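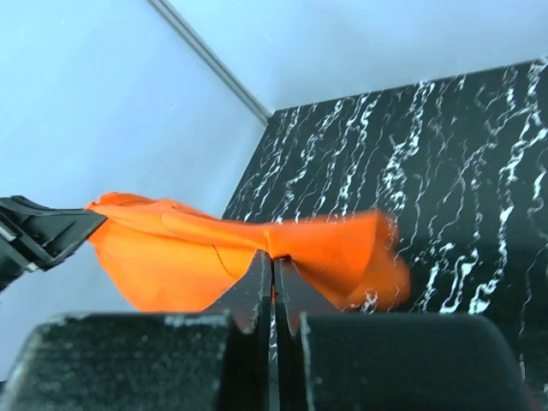 16. Februar, Teleop-Platz 2

Heute den ganzen Vormittag Tuch falten vorgemacht, beidarmig, über die Leader-Arme. Erst ich, dann Maya, am Ende durfte Omar auch noch ran (er wollte unbedingt!). Wir sind jetzt bei 51 Demos, die ich behalten würde. Ziel bleibt 290 bis zum Training, also noch ein gutes Stück Weg.

Was mir wieder auffällt: Das Umgreifen ist der eigentliche Knackpunkt. Links halten, rechts in der Mitte zupacken, dann auseinanderziehen, bis der Stoff dazwischen Spannung hat. Klingt banal, aber ich ziehe immer einen Tick zu früh, und dann rutscht mir der Zipfel aus der rechten Hand. Maya wartet nach dem Zugreifen kurz, zählt im Kopf bis zwei und zieht erst dann. Ihre Demos sehen viel ruhiger aus. Mache ich ab jetzt auch so, sonst lernt das Modell zwei verschiedene Stile und mittelt irgendwas Komisches zusammen, hatten wir im Oktober mit den Handtüchern schon mal.

Die orangefarbenen Tücher bleiben übrigens. Vor der schwarzen Platte mit der weißen Äderung heben sie sich super ab, und in der Handgelenkkamera sieht man sogar die Naht. Bilal hätte lieber gleich gemischte Farben. Verstehe ich, aber bitte erst, wenn die eine Farbe läuft.

Ärger des Tages: Die Kraftrückmeldung am rechten Leader war wieder weg. Man drückt ins Leere und merkt erst am Monitor, dass man viel zu fest zukneift. Hussam hat den Treiber neu gestartet, danach ging es (Timeout steht jetzt auf 2000 ms, bitte nicht zurückstellen!). Die Läufe davor habe ich rausgeworfen, auch die hübschen. Tat ein bisschen weh.

Noch was zum Zurücksetzen: Wir werfen das Tuch zwischen den Läufen einfach locker hin, kein Glattstreichen. Omar hat es anfangs schön ordentlich hingelegt, sehr lieb von ihm, aber damit wird die Aufgabe zu leicht. Steht jetzt auf dem Zettel am Pult.

Offen:
- Fingerflächen abwischen, die sind ganz staubig
- Fares fragen, ob die Muneck-Aufzeichnung beide Handgelenke wirklich synchron schreibt, rechts kommt mir verzögert vor
- Maya und ich: je ein Block morgen früh, Start immer mit dem linken Arm
- abgebrochene Griffe mit Korrektur behalten und extra markieren, Bilal will die separat auswerten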